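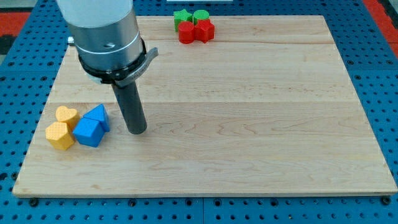
Maple board on the blue table.

Old profiles and chat accounts: my safety check, with comments
Checked 13 July 2023

I've been putting this off for years! I've had profiles on all sorts of places since I was nineteen (chat rooms, forums, two dating sites, that awful quiz site) and most of them were still sitting there with my face on. So I wrote myself a list and went down it with a pot of tea. Results are next to each item and my waffle is underneath. Copy it if you like, change whatever doesn't fit.

I've used OK, FIXED, STILL TO DO and GIVEN UP.

PART ONE: FINDING THEM

1. Search old inboxes for "welcome" and "confirm your email"
Result: OK
Took ages, and I went right back to the first address I ever had (no, I'm not telling you what it was). Try "thanks for joining" as well, I found the Elden forum that way and I'd completely forgotten I was ever on it. I was apparently very keen on a band called something with a skull in the name.

2. Search every nickname I ever used
Result: OK
Put it in quote marks or you get rubbish. Two of mine are now used by other people, which felt a bit rude, but fair enough, I wasn't using them.

3. Search my real name plus the town
Result: OK
Only the running club and an old raffle list.

4. Ask a friend to look me up without being logged in
Result: OK
Denise Kershaw did this one for me and she was far too good at it. She had my old road and my birthday in the time it took me to find my glasses. Both came off the same Nostomex page, so see number 7.

PART TWO: GETTING BACK IN

5. Can I still log in to each one?
Result: STILL TO DO
Most yes. Vendine no. The reset goes to a work address from two jobs ago, and I've written to them asking what they want from me as proof. If they ask for a scan of my passport I think I'd sooner leave the thing where it is, but we'll see what they say.

6. Change any password I've used twice
Result: FIXED
I'm ashamed of this one. It was the same word everywhere with a different number stuck on the end, and the word was the cat. All changed, and they're written in a proper notebook in the kitchen drawer. My brother says I should use one of the password apps and he's probably right, but I like the notebook.

PART THREE: WHAT'S ON SHOW

7. Birthday, road, school, workplace
Result: FIXED
Nostomex had the lot, out in public, for anyone at all. I took off the year first and then thought, why have a birthday on there in the first place? Gone. My old school is gone too, that's a security question on half the sites I use.

8. Phone number
Result: FIXED
It was in a post from a May bank holiday years back, me telling a whole chat room to text me if they were coming to the beach. The whole room! I do still have the same number.

9. Friends list
Result: FIXED
262 people on Nostomex and I could put a face to maybe a third of them. In those days you just said yes to everybody, you added friends of friends because they had a nice song on their page. I've cut it right down and hidden what's left. If I've dropped you by mistake, it isn't personal, give me a shout.

10. Photos
Result: STILL TO DO
2,032 of them. I'm doing 60 a night with the telly on. Rules I'm going by:
- anything with somebody's child in it comes down, no dithering
- anything with the front of the house or the car number plate comes down
- holiday ones can stay but with the place tag off
- anything with an ex in it, I ask myself if I'd mind him seeing it's still there (I usually would)
Save your own copies first. I deleted a lovely one of my nan before I thought of that and had to beg my cousin for hers.

11. Old messages
Result: STILL TO DO
1,901 in the one inbox. Some of them I'd like to keep, long daft conversations at two in the morning with people I never met and was really fond of. I've downloaded the lot to go through later. Couldn't face it this week.

12. The "about me" box
Result: FIXED
Read yours. Just read it. Mine said I was "looking for someone to be mad with".

PART FOUR: CLOSING THINGS DOWN

13. Is it deleted or only switched off?
Result: OK, mostly
Look for the word "delete", and if you can only find "deactivate" keep digging in the help pages. The quiz site hid it at the bottom of a page about adverts. Write down the day you asked, then go back a month later and try to log in.

14. Blank the profile before closing it
Result: OK
Swap the photo for a plain one, change the name, empty the boxes, save, and then close it. Heiðrún Toft gave me this tip and I've done it every time since.

15. Apps that log in through the old account
Result: FIXED
Check this BEFORE you close anything. I nearly lost my loyalty card at Yalçınkaya, nine stamps on it, because I'd signed up through Nostomex one lunchtime and never thought about it again.

16. The Elden forum
Result: GIVEN UP
No delete button and whoever ran it has stopped answering. I've blanked the profile and edited the posts with my surname in. The skull band can stay.

COMMENTS

Denise Kershaw
For the record it was your mum's birthday post that gave you away, you'd thanked everyone for yours underneath it. Might be worth an extra line on the list: check what you wrote on OTHER people's pages.

Me
Oh no. Adding it as 7b. Thank you, I think!

Heiðrún Toft
Do the same for the email address itself when you finish. I closed all my accounts and left the mailbox open with an old password, so anybody who got in there could have read the whole history. Also I had an answer from Vendine when I was locked out, they only wanted the month I joined and my old nickname. No passport.

Me
That's a relief, I'll try them again with the nickname. Mailbox is going in as number 17, and I'll put the result up when I've got through the rest of the photos.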